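Section 4. Pairing and Folding Socks on Your Bruvau Table

We know socks are nobody's favorite job, so take your time with this part and put the kettle on first if you like.

1. Wipe the table top with a soft cloth and let it dry completely (bare wood marks more easily than you'd think).
2. Tip the clean socks out at one end and keep the other end clear for finished pairs.
3. Pick up one sock at a time, give it a good gentle shake over the table, and lay it flat with the toe pointing away from you.
4. Set its partner on top, smooth both out with your palm, and fold them over once at the heel.

Note: Knots and grain lines are natural in the wood and will not snag your knits. 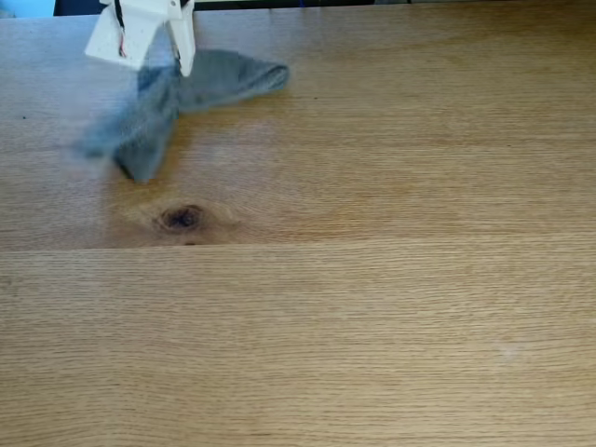

Step 3: a gray sock held over the table top.

Caution: Never leave damp socks sitting on the wood overnight. If a pale ring does appear, see Section 6, Caring for the Surface.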